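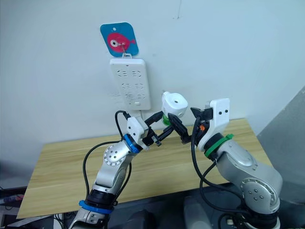 Semaan collection of seaside pier postcards to go on view in Pidness before sale

Wed 8 November
By the Sovero press office

Sovero, the dealer in old postcards and printed paper, is to sell the Semaan collection of seaside pier postcards. The collection fills 46 albums and will be on view at the Sovero rooms in Pidness throughout the winter. The sale itself will take place in April.

The Semaan collection covers pleasure piers around the coasts of England, Wales, Scotland and the Isle of Man, from the last years of Queen Victoria up to the start of the Second World War. Most of the cards were posted. They carry stamps, postmarks and messages, and the albums have been arranged so that both sides of each card can be read without taking it out of its sleeve.

It was put together by one family, mainly from fairs, house clearances and swaps with other collectors. The family has asked that the albums be seen as a whole before they are broken up, and Sovero agreed to this as a condition of handling the sale.

The sale will be divided into six parts, following the coast clockwise from the Thames. Within each part, towns are listed in alphabetical order, and where a town had more than one pier, each has its own group of lots. Cards that could not be matched to a pier with any confidence are placed at the end of the last part and described as unidentified. Sovero would be glad to hear from anyone who can put a name to them during the viewing period. Corrections received before the catalogue goes to print will be included in it, and later ones will be announced at the start of the sale.

What the albums contain

The largest share of the collection is made up of printed view cards of the kind sold from kiosks and stationers' shops along the front. These show pier entrances, toll houses, pavilions, landing stages and bandstands. Many come from the big national publishers and will be familiar to anyone who collects in this field. Others were produced by local photographers and chemists in short runs, and are much harder to find.

There is a smaller group of real photographic cards. These include storm damage, ships aground against pier legs, fires, openings and regattas. Cards of this type were often made within a day or so of the event and sold while people were still talking about it. Some have captions scratched into the negative, with the spelling mistakes that collectors of these cards come to expect.

Two of the albums are given over entirely to comic cards. Their jokes are mostly about the weather, landladies, slot machines and falling in the sea. The artist's name has been noted where it is printed on the card, but no attempt has been made to identify unsigned work.

The messages on the back are ordinary ones. People write that they have arrived safely, that the room is clean, that it has rained since dinner time and that they will be on the afternoon train. A few describe the pier on the front of the card, usually to say that they have walked to the end of it. Where a message adds something to the history of a pier, such as the date of a closure or the name of a concert party, it is written out in full in the lot description.

Condition

Condition varies, as it will in any collection built up over a long period. Cards with creases, rounded corners, album marks or missing stamps are described as such. Cards which have been trimmed are listed separately. No card in the collection has been cleaned or repaired by Sovero, and buyers are advised to look at the albums in person if condition matters to them. A written condition report can be supplied for any lot on request, but reports cannot be promised for requests received in the last week before the sale.

The family kept the older cards in paper corner mounts. These have all been moved into clear archival sleeves. The original album pages, many of which have pencilled notes on where and when a card was bought, have been kept and will go with the lots they relate to.

Catalogue

The printed catalogue is being produced by Sosteck, which also prints Sovero's regular lists. It will show the front of every card valued on its own and a selection from each mixed lot. The backs of cards will be shown where the postmark is of interest. There will be an index of piers, an index of publishers, and a short introduction on how the collection was formed.

Copies can be ordered from the Sovero rooms or by post. A plain text list of the lots, without pictures, will be sent free of charge to anyone who asks for it. Members of postcard clubs may have copies of the plain list sent in bulk to their club secretary.

Viewing

Viewing is free and there is no need to be a registered buyer. Visitors are asked to book a place at the viewing table, as only two people can be seated with the albums at one time. Albums are brought out one after another by a member of staff. Bags and coats should be left at the desk. Pencils may be used for taking notes, but pens may not.

Visitors are welcome to photograph cards for their own research, without flash. Anyone wishing to publish a picture of a card from the collection should write to Sovero first.

The Sovero rooms are on the ground floor and there is a level entrance from the street. The rooms will be closed over Christmas and New Year, and closing dates will be posted on the door and given out by telephone.

Bidding

Bids may be made in the room, by telephone or in writing. Written bids should give the lot number, a brief description and the highest amount the bidder is willing to pay. If two equal written bids are received for the same lot, the one that arrived first will be preferred. Telephone lines must be booked in advance and are kept for the more highly valued lots.

Lots can be collected on the day or sent by insured post at the buyer's expense. Overseas buyers should ask for a postage quotation before bidding on complete albums, which are heavy.

About Sovero

Sovero buys and sells postcards, trade cards, railway paper, posters and other printed items from its rooms in Pidness. It issues regular lists and holds public sales. Valuations of single cards and whole collections are carried out by appointment.

Enquiries about the Semaan collection should be addressed to the press office at the Sovero rooms, Pidness.

Recent items

Autumn list of railway paper now available
Postcard valuation mornings return to Pidness
How to store albums in an unheated room
Results: trade cards and cigarette cards
Wanted: paddle steamer cards and handbills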